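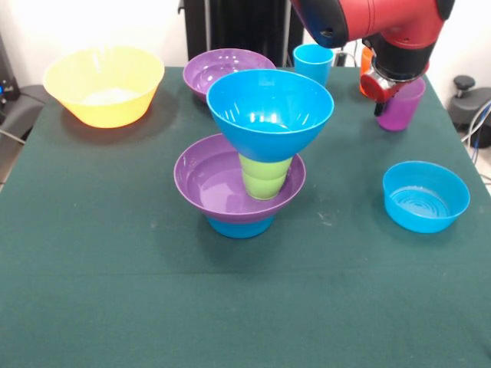 Ya-wen Yen, Tin-yau Choi, Natalia Huerta
Undutlow Robotics Laboratory. Revised manuscript, November 2022

3. Collection of demonstrations

3.1 Remote control

All demonstrations of the stacking task were given by remote control. The operator moves a hand-held controller, and the Carna interface turns its motion into a target pose for the gripper. Opening and closing are set by a trigger. Motion is passed on only while a second button is held down, so the operator can let go, bring the hand back to a comfortable position and carry on without moving the arm.

Target poses are sent at 25 Hz. We tried a higher rate during the pilot work in April and dropped it, as small tremors of the hand were then copied by the arm. The scaling between hand and gripper was fixed at 2 to 1 for the whole set. Operators who asked for a finer scale near the stack were not given one, so that speed profiles could be compared between people.

The objects are plastic bowls and cups on a green cloth. A demonstration consists of picking up one cup and setting it upright in the upper bowl of a stack. The other items stay on the table as distractors. Figure 2 shows the gripper at the stack.

Figure 2. A purple cup, held by the rim, inside the topmost bowl.
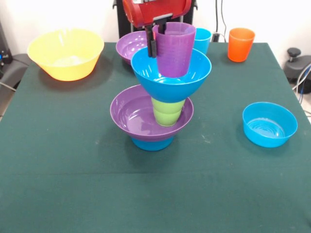

3.2 Grasping at the rim

Operators were told to grasp the cup at the rim, with the fingers pointing down. A grasp around the body was ruled out in advance: it leaves too little room between the fingers and the wall of the bowl when the cup is lowered. The approach was left to the operator. Most came down from directly over the cup and corrected sideways at the last moment, and these corrections were kept in the recordings.

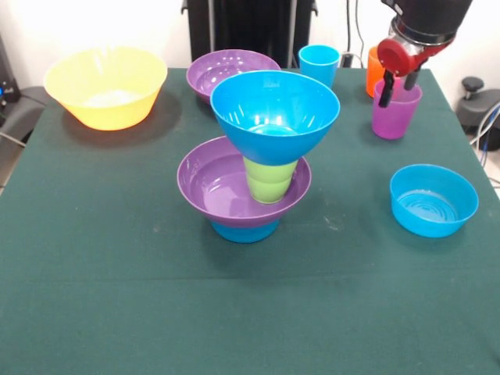 The set holds 460 demonstrations by 18 operators. Before recording, each operator practised with Yi-chun Chow until able to finish the task without spoken help. Attempts in which the stack fell were stored under a separate label and are not used for training in Section 4. Pauses at the start and end were trimmed by hand, but pauses in mid-task were left in place.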